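Reneck Two-Sink Divider Vanity

Separate bathrooms not an option? Next best thing. One vanity, two basins, a full height divider down the middle. Each person gets a mirror, a drawer and a light switch. Toothpaste stays on the side it came from.

We started making these after our July phone-in on the Skunville morning show, when Roya Sharifi talked about sharing a sink with her husband and the lines were jammed for the rest of the hour. Same complaint over and over. His whiskers, her hairpins, who left the cap off. So Shahram Zamani in our shop drew one up and it sold before the paint was dry.

What you get

Cabinet, solid birch, shipped in 2 boxes. Top with both basins already set. Divider panel, removable (four screws, takes a few minutes). Two mirrors. Drawer pulls and all hardware. Faucets NOT included, people are too picky about faucets.

Finishes

Jalali White — warm, a bit creamy, our best seller
Burnell Gray — darker then it looks on a phone screen, ask for a chip first
Unfinished — paint it yourself, seal the edges near the basins please

Price

$1000 for white or gray. $598 unfinished. Extra drawer kit is $50, fits either side, order two if you want to keep the peace. Delivery inside Skunville is free, outside we'll quote you. Call before ordering if you live up more than one flight of stairs.

Plumbing

Uses a standard double drain. If you only have one drain line now, a plumber can tee it under the cabinet, the back is open for that. Shutoffs should sit inside the cabinet and not behind the divider. Measure twice. We don't take back tops that have been drilled for faucets.

Care

Wipe with mild soap. No bleach on the gray. Tighten the divider screws once in a while, they work loose if somebody slams drawers. Touch-up paint is in the small jar taped inside the left door, dont throw it out with the packing.

Packing and recycling

Lots of cardboard, sorry. Flatten it and check the bottom of each box for the hardware bag before it goes out. Foam corners can come back to us and we'll use them again. The rest is regular trash. 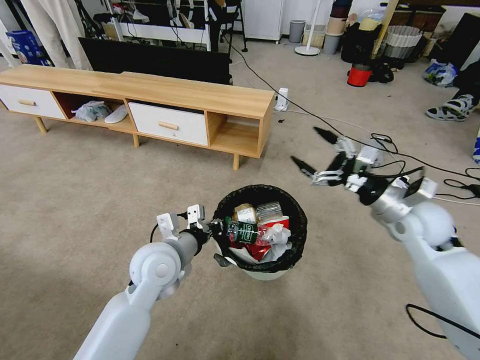
Ordering

Phone or email, no cart on this page yet. Tell us the finish, drawer kit yes or no, and which side the plumbing comes in on. Half down, the rest on delivery. Roya answers most mornings, leave a message if not. Lead time depends on how many are ahead of you — she'll tell you when you call.

Prices good as of Aug 11, 2020.

© Reneck, Skunville | Contact | Back to top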